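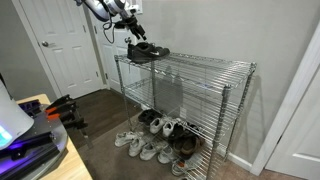

Running a robot arm demo at our open day - what do visitors want to see?

Posted in Community Help > Events and Outreach

We have an open day coming up in May at our small shop in Clodine and I got put in charge of the robot corner. The arm is clamped to a table and the job is putting shoes on a wire rack. It picks a shoe, moves over a shelf and lets go. We picked shoes because everybody knows what a shoe is and they come in awkward shapes.

My problem is that I have only ever run this for people who work with it. Last year's open day brought 400 people through the building and most stayed at any one table for 2 minutes or less. Our full rack takes a lot longer than that. Should I run the whole thing start to finish, or reset after every few shoes? Also, do we let visitors hand over their own shoes? Somebody is going to ask. We have one person at the table and one more who can float.

Posted by rackandpinion_6

hedlundshopfloor

I ran a table at the Hedlund open house two years in a row, so I can tell you what went wrong for us.

Don't run start to finish. People walk up in the middle and don't know what they are looking at. Do one shoe, pause, talk, do the next. Put a card on the table that says what the arm is trying to do, in one sentence, in big letters. We used a full page of text the first year and I don't think it got read.

Keep the shoes mixed. A sneaker holds its shape and is easy to explain. Sandals are harder because of the straps, and that's the part visitors like, since they can see why it might be difficult. If you only have matching sneakers it looks like a trick.

Rope off the reach of the arm plus a good margin. Ours was tape on the carpet and kids stood on it all day. Use posts. Have the person at the table stay next to the stop button and do nothing else. The floater does the talking and refills the shoes. We had it the other way around at first and it was a bad idea.

Tell people it will drop one sometimes. When ours dropped a shoe the crowd got bigger, so I would not worry much about it.

On visitors' shoes, we said no. Somebody has to stand there in one sock while you sort out a problem, and if the sole gets marked you own it. Bring a box of clean ones from home or a thrift store.

Check the clamps before you open and again at lunch. We had a table shift a little after being leaned on, and every pick after that was off until we set it up again.

Nidance fan

just let it run, people like watching robots. we went to one at Broltow and it was fine. bring water

quietgripper

Mostly agree with the first reply. One thing to add is timing. We posted a small sign with start times every 35 minutes for a full run with a short talk, and did single picks in between. The people who cared came back for the full run and the rest got their quick look.

For the full run, start with the bottom shelf bare. It is easier to follow when they see it fill up.

Also think about where people stand. If the rack is against a wall, as most are, everyone ends up on one side and the back row sees nothing. We turned ours a little toward the crowd and had to redo the shelf positions the night before, so decide early. And if there is a door close to the rack, lock it or put a sign on it. Ours got opened during a run.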